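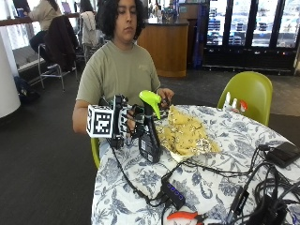 The Senden trigger sprayer is sold as a general-purpose bottle for water, diluted cleaner or anything else thin enough to go up the tube. I bought mine from the Zaidi homewares shop for $19, which is a lot for an empty bottle, and I've had it for seven months. The colouring did more to sell it to me than I expected. With a bright yellow-green head on a dark body, it's easy to pick out on a crowded table, even with a patterned cloth beside it. My old clear one used to get lost behind the kettle.

I use it for two jobs. One is wiping down tables with a weak mix of dish soap and water. The other is plain water for ironing, mainly cotton cloths, serviettes and the odd shirt. I rinse it between jobs and haven't bothered buying a second.

The trigger is long enough for two or three fingers and has a light pull. From empty it takes four squeezes before anything comes out, and after that it stays primed unless it's been sitting for a week or more. My previous bottle needed a dozen and would then dribble down the front. This one has dribbled on me a couple of times, both when I'd filled it too close to the top. Stop at the shoulder and it behaves.

The nozzle turns between off, mist and stream. Mist is good. It covers a patch the size of a dinner plate from an arm's length away, and the drops are fine enough that a cotton cloth dampens evenly and can go straight under the iron. Stream is less useful. It comes out straight for a short distance and then breaks up, so if you want it for getting into the corners of window tracks you need to be close.
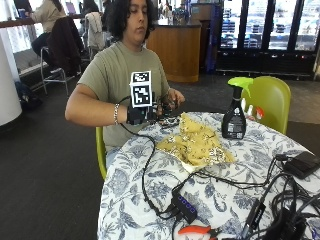

Stability is fine when full and only fair when nearly empty. The head is the heaviest part at that point, and a knock from an elbow will put it over. I've tipped it on its side a few times with the nozzle set to off and had no leak worth mentioning. With the nozzle on mist it weeps a little, enough to leave a coin-sized damp spot on a tablecloth.

Filling is awkward. The neck is narrow, and under a kitchen tap with any sort of pressure you'll get as much down the outside as in. I use a small funnel. The dark body also makes it hard to see how much is left, so I end up lifting it and guessing. A clear strip down one side would fix that, and I don't know why they left it out.

The label is the worst part of the product. Mine started lifting at one corner after the first month of being handled with wet hands, and I've since peeled it off and written on the bottle with a paint pen. If you keep cleaner in yours you do need it marked somehow, so plan on doing the same.

I also tried the Vistley, which costs less and holds more. Its trigger is stiffer and the mist is coarser, closer to a light spatter. For garden use I'd take the Vistley and save the money. For ironing and tables I'd stay with the Senden.

Replacement heads are listed on the shop's website but were out of stock when I looked in December. Mine is still working so I haven't chased it up.

Four out of five. It loses one for the narrow neck and the label.

Rochelle Boateng

Comments 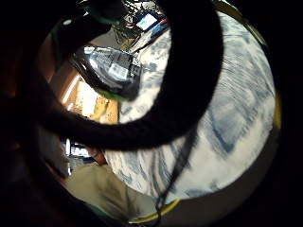

Kofi Addo: Agree on the mist, not so sure about the trigger. Mine went sticky after 3 months and I nearly binned it. I took the head off, put the tube in a mug of warm water with a splash of vinegar and pumped it through until it ran freely, then did the same with clean water. It's been right since. We have very hard water at our place, so that might be the cause. Do you fill yours from the tap?

Rochelle Boateng: From the tap, yes, but ours is fairly soft. I'll try the vinegar if it starts to stick. Did you manage to find a spare head anywhere?

Kofi Addo: Only through Ranel, and the postage cost more than the part. I left it in the cart.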